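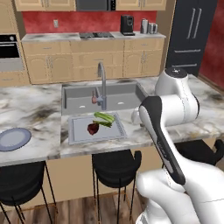 Kitchen Tips from the Garuvus Open Day
Posted 2/16/21 in Household Advice

The Brestance household advice service attended the open day held by Garuvus at its Skelovwood site in November. The program consisted of a tour, a short talk and seven demonstrations of a robotic arm preparing vegetables at a kitchen island. Many of the questions from visitors concerned their own kitchens, and the advice given in reply is set out on this page for general use. None of it requires a robot.

Before you begin

Vratislav Sokol, who led the demonstrations, opened each one with the counter. The arm was never started until everything unrelated to the task had been put away, and the same practice is recommended at home. Mail, keys, phones and chargers should be moved to another surface. Plates may stay out if they will be needed, but they belong at the far end of the island, well clear of the knife.

Push stools fully under the counter before you carry anything hot or heavy. Splayed legs are easy to catch with a foot, particularly when the view of the floor is blocked by a pot or a tray.

Placing the board

Set the cutting board beside the sink or directly in front of it. Visitors were shown the same task with the board at two distances from the faucet, and the longer carry left drips across the counter each time. If your board slides, lay a damp dish towel flat underneath and press down at all four corners. Fold the towel once at most; a thick fold makes the board rock.

Put only the next one or two items on the board. The rest can wait in a bowl.

Celery and green onions

Trim the root end first and rinse afterward, with the stalks spread apart under cool running water. Soil collects at the base of celery and is difficult to reach while the bunch is whole. Green onions should be rinsed from the root end toward the tips. Shake them well and lay them across the board with the cut ends level.

Limp celery will often recover in a container of cold water in the refrigerator. Allow at least 30 minutes.

Beets

Scrub beets under running water with a stiff brush and leave the skin on for boiling or roasting. Leave an inch of stem as well – a beet trimmed close will lose much of its color to the water. Once cooked and cooled, the skin can be rubbed off with a paper towel.

Cut beets last. When a beet and green vegetables must share a board, finish the greens, move them to a bowl, and only then cut the beet. Rinse the board at once. For stains that remain on a plastic board, spread a paste of baking soda and water, wait ten minutes and scrub in small circles.

Care of marble

Several visitors asked about marks on marble. Beet juice, lemon, vinegar and wine should be blotted immediately with a soft cloth. Wiping spreads the spill. Follow with warm water and a few drops of mild dish soap, rinse, and dry with a clean towel. Smudges are frequently nothing more than soap that was not rinsed away. Vinegar-based sprays and scouring powders are not suitable for marble in any condition.

Sink and faucet

Dry a brushed-steel faucet after use, working in the direction of the grain. Where the sink is divided, keep one side for rinsing food and the other for used dishes, and agree on this with everyone who cooks in the house. Lift out and clean the strainers every evening.

A note on reach

Mr. Sokol advised visitors to stand at the island with elbows at their sides and to note what could be touched without leaning. Knife, board, towel and bowl should all fall within that space. The Garuvus staff plan the arm's work in much the same manner – the items are placed first and the movements are settled afterward.

Further information

The day was attended by 200 visitors. A printed sheet of these tips, prepared with the Ó Silleabháin kitchen workshop, is kept at the Brestance front desk and may be taken free of charge. Requests for sheets by mail should include a stamped envelope. Questions on stone other than marble will be covered on a separate page.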